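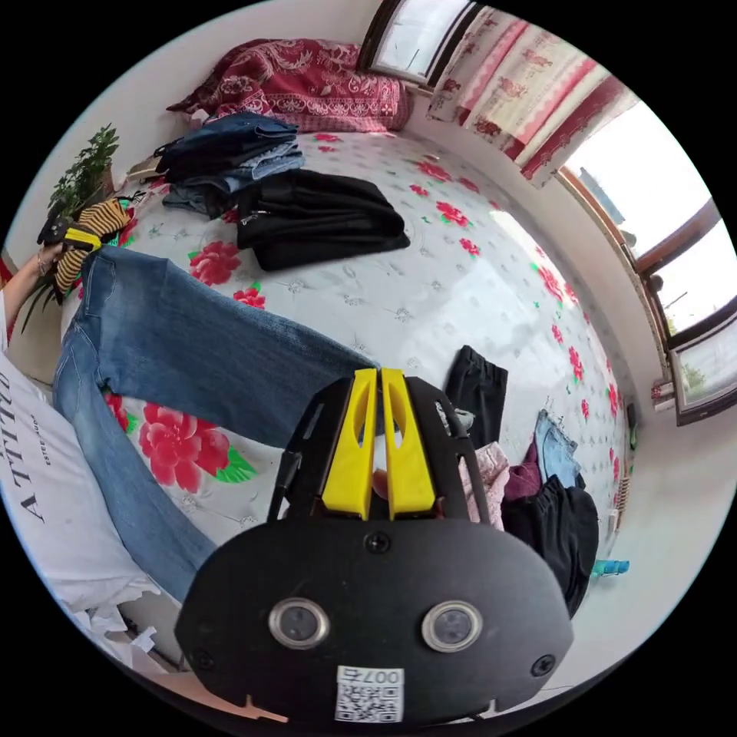

Jeans, Denim and Heavy Folding: Your Questions

Welcome to the laundry corner of Todham! We get more mail on jeans than on any other piece of clothing, and I love it, so I've pulled the most frequent ones onto a single page. Everything below is what I do at home, on my own bed, with my own very full drawers.

Why fold on the bed and not on a table?

Length! A pair of adult jeans laid flat needs a lot of room, and most kitchen tables make you hang one end over the side. A bed lets you stretch the whole pair out, waistband at one end and hems at the other, and the slight grip of a cotton sheet stops the denim sliding about. Make the bed first, though. Pull the sheet tight and push the blanket up to the pillow end so you've got a clear run. A patterned sheet is perfectly fine, big flowers and all.

What's the very first step?

Do up the button and the zip, then hold the waistband at one end and the hems at the other and give a good firm pull lengthways. It takes a couple of seconds and it does more for the look of the finished fold than anything else on this page. You'll feel the inside seams straighten out. If you're on your own, weigh down the hems with something or pin them with one hand while you pull with the other.

Along the leg or across it?

Along first. Lay one leg over the other so the back pockets face out, tuck the little point of the crotch seam in so you've got a clean rectangle, and only then start folding across. People who skip the tuck always end up with a triangle poking out of the pile (I did it for years).

Halves or thirds?

Depends where they're going. For a shelf, fold in half and then in half again. For a drawer where things stand on edge, fold the hem up to just short of the waistband and then fold in thirds. The waistband is the thick part, so keep it on the outside or the whole parcel springs open.

Can I roll them?

Of course! Rolling is brilliant for a suitcase or a duffel bag. Start from the waistband so the bulk is in the middle, and roll snugly toward the hems. I don't roll for the drawer at home, as the rolls wander off whenever I pull one out.

Should striped knits and jeans go in the same pile?

Sort them before you fold and you'll thank yourself. It's so easy to grab a hem and find you've picked up half a jumper with it. New dark denim can also rub its colour off on lighter things, so I give it a shelf of its own for the first few washes.

How do I store a lot of pairs in a small room?

I use the Stostis drawer box, the low one with the open front. Mine holds 5 pairs standing on edge, which suits me beautifully. A shoebox with the lid off does the same job. If you have a deep wardrobe shelf, the Griltik divider keeps two stacks from leaning into each other — handy if you share the shelf with someone less tidy than you.

Is there any point ironing jeans?

Not in my house. Hang them by the hems while they're damp, smooth the legs with your palms, and fold as soon as they're dry. If you do like a crease, iron them inside out on a medium setting and let them cool flat before they go away.

My kids' jeans are too small for these folds. Help?

Skip the thirds. One leg over the other, in half, done. Little hands can manage that too, and kids get a real kick out of the big stretch at the start.

Do you have a printable version?

Yes — the folding sheet is number 205 in our print library. The Stöcker method for trousers with a pressed crease is on its own sheet, and it's a lovely one.

Comments

mapleandmoss: The crotch seam tuck!! Forty-odd years of lumpy piles and that was the whole problem. Did every pair in the house tonight.

drawerful: I still prefer rolling, even at home. Mine stay put if the drawer is crammed full, which it always is.

teatowel_fan: Does the drawer box fit a standard dresser? Mine is fairly shallow.

Todham: @teatowel_fan Measure the inside height first! The jeans stand a bit taller than the box, so leave yourself a little clearance for the drawer to close.

greyjumper: Tried the bed instead of the kitchen table and my back is much happier kneeling beside it. Any chance of a page on fitted sheets next?

Contact us | Print library | © Todham | Back to top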